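Notebook, bench 2 / handhelds
September 8, 2024

Working on the written rules for hand-held gripper sessions. Catherine wants one document that covers the Tosh sessions and the Takusberg ones, because at the moment each site has its own sheet and they disagree on four or five points. I have both sheets here, plus the comments Murali and Fraser left on the last draft. Notes below are in the order I went through them.

First, naming. Tosh calls one pass at one item a "take". Takusberg calls it an "episode", and uses "take" for a whole block between battery changes. Going with "episode" for one item start to finish and "block" for the stretch between battery changes. "Take" is dropped. Fraser will have to change the column header in his log, and old logs stay as they are.

Second, what counts as a bad episode. I pulled the review list for the cloth work. 3,330 episodes reviewed, 474 rejected. I went through the reject codes and the biggest single code is "other", which is no use to us. Reading the comments under "other", most of them are one of these:

- bare fingers or a sleeve used to finish the fold
- started before both grippers were recording
- item moved between the start cue and the first grasp
- left and right units swapped

The last one should be a code of its own. So should the first. Kenna agreed when I asked her and says she has been typing the same sentence into the comment box for weeks. New codes H (hand or sleeve assist) and S (sides swapped). Everything else keeps its letter. "Other" stays but the comment becomes required.

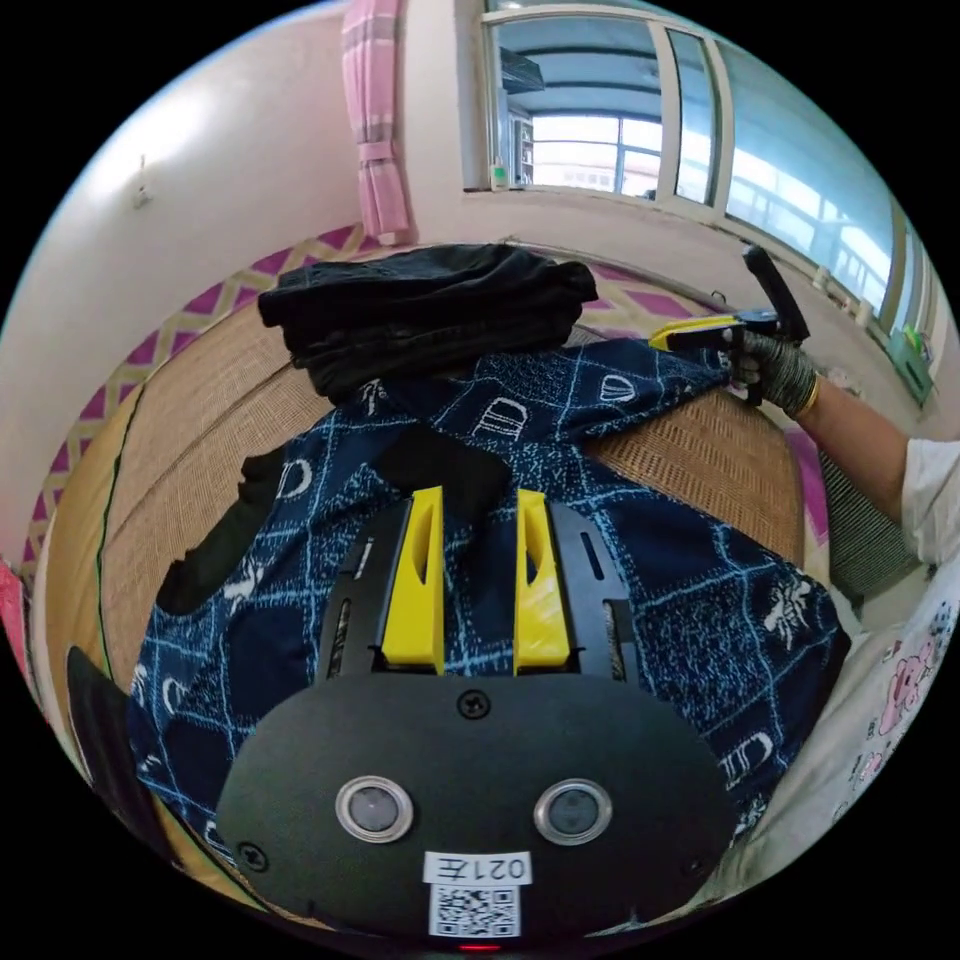 Handedness labels are the part of the rules I care most about getting right. The draft says each unit carries its number and its side on the front plate, and the side has to match the hand for the whole block. We mark the side with the character, 左 for left and 右 for right, because that is how the units are logged. 021左 has its label under the two lenses, with the QR sticker below it, and that is the layout I want on every unit: number and side on one line, code under it, nothing stuck on the plate above the lenses. A few of the Takusberg units have the code on the handle, where the glove covers it, so it can't be scanned without putting the unit down. Torquil is going to relabel those.

Rule as written now: scan both units at the start of a block, left first. Read the number and side out loud. If the label is lifting or can't be read, the unit doesn't go out until it has been relabeled. No handwritten labels, no tape over the old one.

Gloves and jewelry. This is where the two sheets disagree most. Tosh says knit gloves on both hands and nothing on the wrists. Takusberg says gloves, and doesn't mention wrists at all. Murali's comment is that bracelets and watches should come off because of snagging, mostly on loose knits and lace. Fraser thinks a thin bracelet is harmless and that people will ignore the rule. I looked in the incident book and found one snag, a watch buckle in a cardigan, nothing broken. My proposal is that anything that dangles comes off, watches come off, and a plain thin band close to the wrist is left to the site lead. Catherine to decide. Put it in the draft in brackets so it doesn't get missed.

Surface. Neither sheet says enough. Cloth episodes get done on beds, sofas, tables and sometimes the floor, and we want that variety, so the rule can't be "use a table". What it can say:

Leave the home's own bedding and mats in place. Don't swap in ours.
Lay the item out so that all of its outer edge can be reached without leaning on it.
Folded items go in one pile, on the far side, and the pile stays put for the block.
Items not in use can stay in the room but don't get added to the pile partway through.

On woven mats the finger tips can catch in the weave when someone comes in too flat. Torquil noticed it first, and I tried it this morning on the offcut of mat we keep under the bench. Steep approach was fine. Flat approach caught twice, once hard enough to lift the mat. Adding a line: on woven surfaces, come in from above and close on the fabric only. If the mat lifts, let go, end the episode, code it G.

Windows and light. The Tosh sheet has a whole paragraph on closing curtains, written for the old lenses. Jeltora units handle daylight well enough and I don't want people shutting curtains in somebody's bedroom for no reason. Cut to one sentence: work in whatever light the room has, and don't change it during a block.

Privacy. Needs its own page and I'm not the one to write it. For now: the householder signs before anything is switched on, and gets told that windows and whatever is beyond them may be recorded. Balconies across the way are the usual worry. Kenna has the wording from the Nukex agreement and will adapt it. Anyone who walks in during an episode gets told, and the episode is marked for review, even if it went well.

Two people at one item. Skipping this until Catherine says whether those episodes go in the same set. If they do, each person needs a position (A or B) in the log as well as the unit numbers. Four units means four scans. Fraser's log has room for two.

Fasteners. Checked the finger mounts on the bench units while I was at it. Form 556 asks for this weekly and the last signed one is older than that. One rail screw was loose on the spare, tightened and signed. Site leads need to do theirs and send me the sheets.

To do
Murali: new codes H and S into the review tool, comment required on "other"
Torquil: relabel the Takusberg units, plates only
Kenna: privacy page
Fraser: column header, and see if the log can take four units
Me: clean draft to Catherine, then a trial at both sites in October

Still open: the bracelet rule, two-person episodes, and whether the 474 rejects get recoded or left alone. I would leave them.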